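Sharing One Refrigerator: A Study of the Kitchen in a Student House

September 8, 2018
By Sabine Nolte
Print this page | E-mail this page

1. Why I chose this subject

The task for the summer project was to study one object of the household and to find out how it is used by more than one person. Most of my fellow students took a washing machine or a vacuum cleaner. I took the refrigerator in the shared kitchen at Brarncombe, the student house where I have lived for two years. It has two doors, one over the other, and it serves all the people on our corridor. In my country I lived with my parents, and the refrigerator was the business of my mother. At Brarncombe it is the business of everybody, and this makes it more difficult.

I wanted to answer three questions. How is the space inside divided? How much food is thrown away, and for what reason? And can small changes, which cost little money, make the situation better?

2. The kitchen and the people

The kitchen is on the ground floor. It is narrow, and the refrigerator takes much of it. The walls are painted white. The former refrigerator was smaller, and the older students still speak of it, mostly because the butter had to be kept in the door of the freezer.

Eight people use the kitchen. Two of them cook every day, and the others cook when they have time. One person eats mostly in the canteen and keeps only milk and mustard. I mention this because at the start of the project all of us had the same amount of shelf, also the person with the milk and the mustard.

Before I began I asked all the users for permission. They agreed that I open the doors and write down what is inside, but I should not write whose food it is. In this report I therefore speak of shelves and of kinds of food, and I do not give names.

3. Method

I did the study in June. Each evening after dinner I opened both doors and wrote a list on paper. I noted the kind of food, the shelf, if the packet was open or closed, and the date printed on it. When something was thrown away I asked that it is written on a sheet beside the bin. Not everybody remembered the sheet, so the real number is probably higher than mine.

I also put a thermometer on the middle shelf of the refrigerator part. It was a simple one of the make Lisex, which I borrowed from the laboratory. I read it at the moment when I opened the door, before the warm air could change it very much.

At the end of the first half of the month I showed the results to the others at a meeting in the kitchen. We decided on some changes together and tried them in the second half.

4. Results of the first half

In the first half of the month 39 items were written on the sheet as thrown away. The largest group was vegetables, mostly salad and cucumber. The second was open jars, and after this came bread, cooked rice and leftovers in boxes without a date. Meat was nearly never thrown away. I believe that people remember meat because it is expensive.

The back of the shelves was the main problem. Food which stood at the back was forgotten, and new food was put before it. On one shelf I found three open jars of the same tomato sauce, all of them from Zapata, which is the cheapest in the shop near us. The owner of the third jar told me that he had looked for the first one and could not see it.

The door shelves were used well, but not for the right things. Milk stood in the door, where it is warmer, and the ketchup stood on the coldest shelf at the bottom.

The temperature was higher than I expected in the evening and lower in the morning. In the evening all of us cook in the same hour and the door is opened again and again. Often a person opens it, looks, closes it, thinks, and opens it a second time. I did this also.

5. The changes

We agreed on these changes:

- Each person has a box with an open top instead of a part of the shelf. The box can be pulled out, so the back is not lost.
- Sauces, mustard and butter are common property. They are paid from the house money.
- The milk goes to the shelf and the sauces go to the door.
- Cooked food gets a piece of tape with the date.
- The outside of the doors is wiped by the person who has the kitchen duty.

The last point was not my idea. It came from a discussion about magnets and paper. Before, the doors were covered with old messages, and some of them were from people who had already moved out. We took all of them away and now write messages in the telephone group. The grey surface is easy to wipe but it shows fingers quickly, and with a wrong cloth the streaks become more instead of less. We tried kitchen paper, an old shirt and a dry microfibre cloth. The microfibre cloth was the best of them in my opinion, although the result does not stay long in a house like ours.

The boxes were bought in Stirosdale at the market. We took boxes of different size, and the person with the milk and the mustard asked for the smallest one himself.

6. Results of the second half

In the second half of the month 38 items were on the sheet. This is only one less than before, and I must admit that I was disappointed when I counted them. But the kinds had changed. The open jars were nearly gone from the list. The vegetables were the same as before. There were more leftovers, and I think the tape is the reason: with a date on the box, people see that it is old and throw it away, and earlier it stayed in the refrigerator until somebody became angry. So a part of the higher number is food which was already lost and was only not yet in the bin.

The temperature in the evening did not change in a clear way. To open the door less is a question of habit, and two weeks are too short for it.

7. What I would do differently

The time was too short and the house is only one house. I would like to weigh the food, because one cucumber and one big pot of rice are both counted as one item in my list. I would also make the sheet simpler. It had five columns, and at eleven in the evening nobody wants to fill in five columns.

My own presence changed the behaviour too. One person told me that she cleaned her shelf before I came, every evening, and stopped it when the project was over.

8. The situation today

The boxes are still in use. The tape is used sometimes. The common mustard works very well and the common butter causes a discussion every week. The new students who come in autumn will get a page with the rules, and I have promised to write it.

I thank all the users of the kitchen for their patience, and my project group for reading the first version and correcting my English. 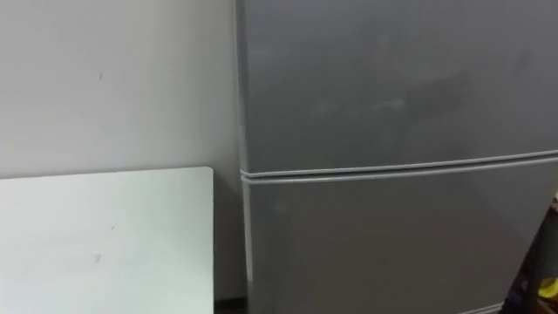
Fig. 1. The refrigerator, with parts of the upper and the lower door.

Contact: Sabine Nolte, Brarncombe student house | © 2018 | Back to top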